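Celten Brateo 30, mesa plegable de trabajo: opinión tras un invierno de uso

Compré la Brateo en enero para sustituir una mesa de cocina que ya bailaba por las cuatro patas. Buscaba algo que pudiera cerrar y guardar detrás de la puerta, porque el cuarto donde trabajo es también el cuarto de la plancha y, cuando viene familia, el de invitados. La he usado casi a diario desde entonces, así que creo que ya puedo hablar de ella con algo de criterio.

Montaje

Viene en una sola caja, con el tablero envuelto en espuma y las patas ya atornilladas a las bisagras. Solo hay que poner el travesaño y los tacos de goma. Las instrucciones son un folio con dibujos pequeños y el paso del travesaño se entiende mal: la cara con el rebaje va hacia dentro. Yo lo puse al revés y tuve que desmontarlo. La llave que traen es blanda y se redondea enseguida, mejor usar una propia.

Estabilidad

Es lo que más me preocupaba. Escribiendo a mano o con el portátil no se mueve nada. Cosiendo a máquina se nota una vibración en el extremo contrario a las bisagras, sobre todo con el pedal a fondo. Se reduce bastante si se aprietan los pomos de las patas, que se aflojan con el uso. Los reviso cada 2 semanas y con eso me basta.

El fabricante da una carga máxima de 60 kilos repartidos. No he llegado a esa cifra ni pienso hacerlo. He tenido encima la máquina de coser, una caja de telas y una lámpara de pinza, y el tablero no se ha combado.

Superficie

El acabado es mate y se limpia con un paño húmedo. El rotulador de tela sale con alcohol. El café, si se deja toda la noche, deja un cerco que tarda en irse - a mí me quedó uno junto al borde que todavía se adivina con luz lateral. No es una superficie para cortar encima: probé con el cúter sin base, una sola vez, y la marca sigue ahí.

Los cantos están bien rematados por los lados largos. En uno de los cortos la cinta venía algo levantada en una esquina. Escribí a Odukoya, la tienda donde la compré, y me ofrecieron cambiar el tablero o devolverme una parte. Preferí lo segundo y pegué la cinta con cola de contacto. No se ha vuelto a despegar.

Plegado

Se pliega en dos movimientos, primero el travesaño y luego las patas. El pestillo que las sujeta es de plástico y es la pieza que menos confianza me da. De momento aguanta. Plegada ocupa muy poco fondo, pero pesa, y para subirla por una escalera yo pediría ayuda. Se echa en falta un asa.

Comparada con la Clotanard

Antes tuve prestada una Clotanard de tamaño parecido. Aquella es más ligera y se abre más rápido, pero el tablero va en dos mitades y la junta central molesta para escribir y para extender patrones. La Brateo es de una pieza. Para camping me quedaría con la Clotanard y para casa con esta.

Resumen de precio y uso

No es barata para ser una plegable. Si solo se va a abrir en Navidad hay opciones más económicas que cumplen igual. Para trabajar en ella todas las semanas sí la veo justificada, con la pega del pestillo y la de la llave. Los pomos de repuesto se venden sueltos y son los mismos que llevaba el modelo anterior.

16 de junio de 2018
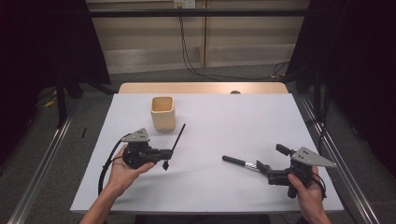 A mí el pestillo se me partió antes del año y en la tienda me mandaron otro igual, sin cobrarme el envío. Lo cambié con un destornillador plano. Lo de la vibración con la máquina de coser lo arreglé poniendo la mesa con el lado corto contra la pared y un fieltro en medio. ¿Alguien sabe si los tacos de goma se venden aparte? Los míos dejan marca en el parqué.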